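5.3 Silent grasp loss in the can placement task

The failure discussed in this section was missed by our own logging. The can placement task was run for 500 episodes in Imeo, with the Skuvham controller driving both arms and the Senereck monitor checking every control step for unsafe contact, joint limit violations and loss of grasp. The monitor reported no loss of grasp in any of these episodes. The success check, which is computed separately from the final pose of the can, disagreed with it in nearly 15 percent of them. In those episodes the can ended up away from the target pose, and the policy went on moving the hand to the release point as if it were still holding something.

Figure 6 shows the task with the can on its side in the fingers of the right hand, over the napkin. The left hand is open and away from the charger and plate. Both hands share one kinematic model, and only the surface appearance differs between them. Appearance is drawn separately for each hand as part of visual randomization and has no effect on mass, friction or collision geometry. We confirmed this by replaying a set of failed episodes with the textures exchanged. The joint trajectories and the contact record were identical to the originals.

The cause was traced to the way loss of grasp is defined in the monitor. Senereck takes a grasp to be present when the thumb and at least one opposing finger report contact with the same body. The rule was carried over from the Chettiar benchmark, in which all objects are boxes and are held upright. A box held in that way either stays between the fingers or leaves them completely. A can lying across the fingers can do something else. When the wrist turns, the can rolls along the inside of the fingers until it rests on the lower edge of the thumb. Contact with the thumb is kept during the whole roll, and contact with at least one finger is almost always kept too. The rule is satisfied, and the grasp is gone in every sense that matters for placement.

Once the can is in this position, a small acceleration of the wrist is enough to drop it. The drop itself should still have been caught, as contact is then lost on both sides. It was not caught, and this was a second and separate fault. To suppress chatter from the contact solver, the monitor holds the last positive grasp value until contact has been absent for a fixed interval. In a falling can the interval runs out well before the end of the episode, but the countdown was restarted by any contact between the hand and any body, including the other objects on the counter. A hand that brushed the napkin on its way to the release point therefore kept the grasp flag set. In the replays we examined, the flag was still set at the moment the policy opened its fingers, and from then on a missing grasp was expected behavior.

The two faults hid each other. With the hold interval alone, a dropped can would have been reported late, and the delay would have been noticed. With the contact rule alone, the roll would have been missed and the drop reported on time – we would have seen an unexplained drop and looked at the steps before it. Together they gave a clean log.

We consider this a safety matter as well as a measurement error. The grasp flag is read by the Skuvham controller, which lifts its speed limit over the plate when the hand is reported as empty and lowers it when an object is held. A flag that is wrong in the other direction, reporting an empty hand while the can is still trapped against the thumb, would let the arm cross the plate at full speed with an unsecured object. We did not observe this case in the logged episodes, but the same contact rule allows it, and we were able to produce it by starting an episode from a hand-set pose. 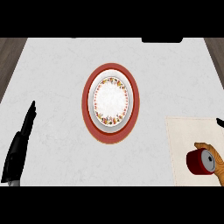
The contact rule was replaced by a check on the relative pose of the object and the palm. A grasp is now reported as lost when the object has moved by more than 2 cm from the pose recorded at closure, whatever the contacts say. The countdown is no longer restarted by bodies other than the grasped one. All results in Section 6 were obtained with the revised monitor, and the results from the earlier runs were discarded.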